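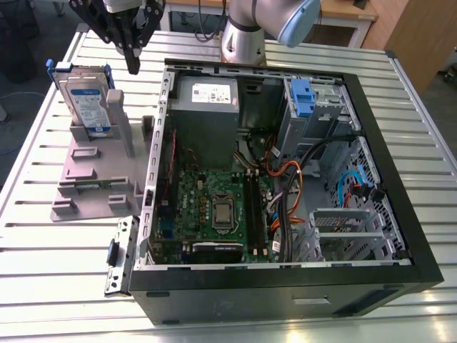 Opening: who we are and what the club does

Good evening, everyone, and thank you for coming out on December 1, 2018. (Wait for the chairs to settle.) I'm speaking for the Stelmont robotics club, and I promised the other students I would keep this friendly and not too technical, so please stop me if I wander off, and I do wander off!

Our project this term is called Virkis. The goal is to have a robot arm take a desktop computer apart and put the parts back, gently, and in the right order. We started with a budget of 2000 dollars, and I'm pleased to tell the parents here that we still have 200 of them.

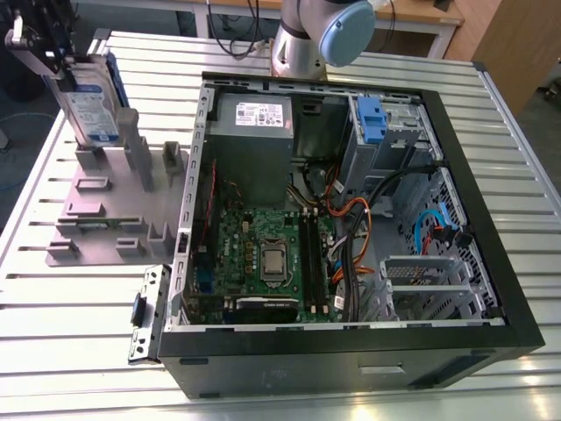
Most of our fall went into the fixture, and I could talk about that fixture all night. A person can set a part down anywhere and find it again, but our program wants every part in a place it already knows. So we printed a plate with holders and slots, then printed it again, and again (my thanks to everyone who sanded). The hard drive stands upright in its holder and the little green board strip gets a slot of its own, so the arm can go looking for each one from above. The first holders we drew were much too snug, and we learned a good deal about plastic that week.

Pause here. Someone always asks about the grading, so take it now.
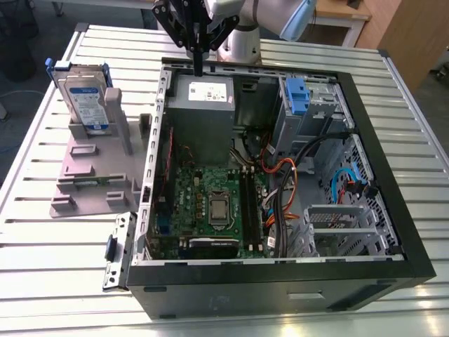
How is the project scored at the Barrientos meet?
Each team gets one timed run, and the judges take points off for every time a student has to touch the part or the table.

Our best practice score so far is 2889, and the whole room cheered, me included. The team from Derthorpe beat us last year by 200 points, and they were so nice about it that we couldn't even be cross. They sent us their notes on cable handling afterward, and
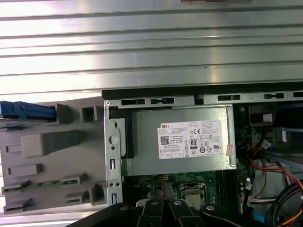
we have been reading them closely ever since, with cables being the part we dread most. A wire never lies the same way twice, and a program that ran beautifully before supper can get completely lost after it. For now we route them by hand before the run begins, and the rules allow for that.

Next slide: the January schedule. Mention the snack sign-up sheet by the door, then take questions.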